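Odidum Reset Kit
Kitchen edition, for mobile manipulators

Home / Research kits / Manipulation / Odidum Reset Kit

In stock. Ships from Rirkemcombe. Item 615.

Hi, I'm Hajnalka Vass, and I look after the Odidum line at Grurkell. Most of our product pages are written by Gijs Stevens, who is brief and sensible, but I asked to do this one myself because I spent most of a winter on the method behind it and I have a lot to say. If you only want the contents list, scroll down, I won't be offended!

Odidum is a way of collecting manipulation data in a real kitchen without a person walking in between every episode to put things back. You get the printed method book, the software, the clamp-on mounts and a set of task cards. You bring the robot, the kitchen and the dishes. We wrote it for labs with one mobile arm and not a lot of staff time, which describes us pretty well too.

Where the idea came from

Joonas Pelkonen and I were training a policy for dish handling (mug out of the sink, mug onto the rack, that sort of thing) and we kept a diary of what we did all day. What we mostly did was reset. The robot would place a mug, one of us would pick it up and put it back in the sink, the robot would place it again. By the end of an afternoon I had handled that mug as often as the robot had, and my resets were getting lazy. I'd drop it in the same corner of the basin with the handle pointing the same way, over and over, and the policy learned my habit very nicely.

So we started treating the reset as a task of its own. Every task in Odidum comes as a pair. One policy moves the mug from sink to rack, the other moves it from rack to sink, and they take turns. The end of one episode is the start of the next. Both directions get logged, both get trained on, and the starting positions wander in a way that mine never did. Neither half of this is new, people have worked with forward and backward policies for years. What we added is the bit in the middle that decides when to swap, when to try again and when to give up and call a person over.

That middle bit is called Serra. Eduard Urban wrote it and he named it too, and he has never told me what it means.

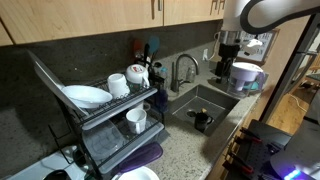

WHAT SERRA DOES

Serra is a scheduler. It takes an image before and after every attempt, compares them, and gives each object on the task card a state: in the sink, on the rack, on the counter, or lost. "Lost" covers everything we couldn't sort out, including a mug that has ended up behind a pitcher where the camera can't get a good look at it.

If the object is where the policy was supposed to put it, Serra hands over to the partner policy. If it's still at the start, the same policy tries again, up to two times. If it's on the counter, a small recovery policy nudges or lifts it toward the nearest known region. And if it's lost, the arm goes to its rest pose, the run pauses and somebody gets a message.

We went back and forth on the retry limit. With more retries you collect a lot of footage of the arm failing in one particular way, and with fewer you get called over constantly. Two felt right in our kitchen. It's one line in the config file, so change it if your gripper is more patient than ours.

Why we leave the kitchen alone

This is the part I care about the most. Our first trials used a cleared counter, a single mug and nothing else, and the success numbers looked wonderful. Then we tried the same policy with a normal dish rack, the utensils where they live, soap by the faucet, things leaning on other things — and it fell apart. It had never had to reach past anything.

Odidum runs start from whatever the kitchen looks like that day. You name the objects that are in play and leave the rest. A black mug in a steel basin is a good hard case, by the way, and I'd include one early. Upside-down mugs on the rack are another, especially with their handles turned in different directions. Clear plastic and glass are still a pain. The method book has a whole chapter on see-through objects and it's the chapter I'm least happy with, so expect that one to change.

What we found

I'm going to be careful here, because product pages like to overpromise. In our own kitchen, policies trained on paired Odidum data did better on cluttered racks than policies trained on my hand-reset data, given the same number of episodes. The difference was clearest for grasps where the handle faced away from the arm. For plain open bowls we saw very little difference, and I wouldn't buy this kit for bowls.

The other result surprised me more. Throwing the recovery episodes into the training set, including the clumsy ones, helped the main policy as well. Joonas thinks it's learning what a bad grasp looks like early enough to back off. I think it may just be seeing more of the counter. We argued about this in December and we still haven't run the test that would settle it. If you buy a kit and run it before we do, please write to me!

Brian Wanyama has since repeated the mug tasks in a second kitchen with a different cabinet layout, and got the same pattern with a smaller gap. His write-up is in the back of the method book, with his settings. He's fairly blunt in it about the old version of the mounting instructions. He was right, and we rewrote them.

In the box

Method book, spiral bound so it stays open on a bench
Serra scheduler, with source code and a license for one lab
Task cards for sink, rack and counter, plus blanks
2 clamp-on camera mounts
Calibration board
Starter weights for the mug tasks, both directions
Spare clamp pads

What you need to have already

A mobile base with a single arm that can reach the back of your counter and the bottom of your sink. A parallel gripper is what the starter weights expect. Other grippers will work with the method but you'll be training from scratch. You also need a computer with a decent graphics card, within network range of the robot, and a reachable emergency stop. Please don't run this unattended overnight. I know the whole point is fewer people walking in, but somebody should still be within earshot.

Measure your reach before you order. I've had two returns, and both were arms that couldn't get down to the drain end of the basin once the base was parked clear of the cabinet doors.

Setting up

Allow an afternoon. Clamp the mounts, run the calibration board past both cameras, then drive the base up to the counter and save the parking pose. Drive away, come back, and check that the arm still lands where you told it to. Most of the support mail I get is about parking. A base that's a little bit rotated doesn't look wrong to you standing there, but at the far side of the sink it adds up to a missed handle.

After that, pick one object and one card. One! Let the pair run until both directions feel boring, then add a second object. People who load every card on the first day write to me on the second day.

Questions I get a lot

Does it work with a full sink of water?
No. The state check gets confused by reflections and your robot probably isn't sealed anyway. Drain it first.

Can I use it outside a kitchen?
The scheduler doesn't care. Gijs has it moving parts between bins on a workbench. The starter weights will be no use to you there, though, so you'd be writing your own cards and collecting from zero.

Do I have to send you my data?
No, it all stays on your machine. If you'd like to share failed episodes I'm always happy to get them — the stranger the better.

Is there a classroom license?
Yes, ask Gijs through the contact form and mention the item number.

Last updated 14 May 2024

Related: spare camera mounts, blank task cards, calibration board (large)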